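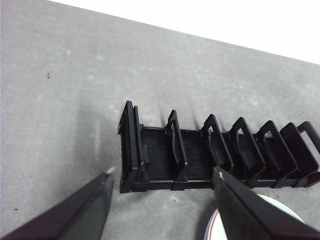 Gripper drops plate when loading dish rack, error 313 on the second try

Asked by Wyn Beddoe, 2018-04-09

I work with a small arm and a two-finger gripper from Kukura. The task is simple: take a plate from the flat surface, turn it up, put it into the rack. The rack is black plastic with loop-shaped dividers, and the wide space is next to the end panel, while further to the right the dividers come close one after another. In the wide space I have no problem. In the narrow spaces the plate touches the divider, the fingers open a little, and the plate falls. Then the arm tries again and stops with error 313. I must switch off and home everything by hand.

It started in February after I changed the finger pads. Grip force is 7 in the settings, as before. I have read the manual two times and it only says "external contact, check payload". The payload is correct, I think.
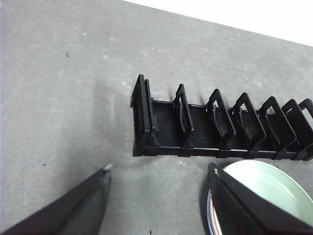 My other worry is safety. Last week the plate broke and a piece flew past my hand, because I was standing near to clear the error. Is it possible to make the arm wait longer before it tries again? I would prefer to fix the cause, but first I want not to be hurt.

Answer 1, by Phyllis Naylor

313 on Kukura arms is a contact stop. The first touch makes the fingers slip, and the retry begins from the wrong height, so the arm pushes the plate or the finger against the rack. Please do these steps:

1. Turn off automatic retry. It is on the Recovery page, parameter 534, set it to 0. After this the arm stays still until you confirm.
2. Measure the new pads. If they are thicker than the old ones, the closed width is wrong and the controller believes it has a plate when it holds almost nothing. Run the finger calibration again.
3. Teach each slot separately. If you taught the first slot and used a fixed step for the others, it can't work with a rack where the spacing is not equal.

And do not reach in while the arm has power. Press the stop button first, also for one second of work. Use plastic plates until it runs well.

Answer 2, by bellis_user

same problem here, i put more force and it was ok

Comment by Phyllis Naylor: Please be careful with this. More force can hide the slip, but with ceramic it will break harder.

Comment by Wyn Beddoe: Thank you. The pads are 2 mm thicker - I did not think to measure them. Retry is off now. I did use a fixed step for the slots, so I will teach them again and write the result.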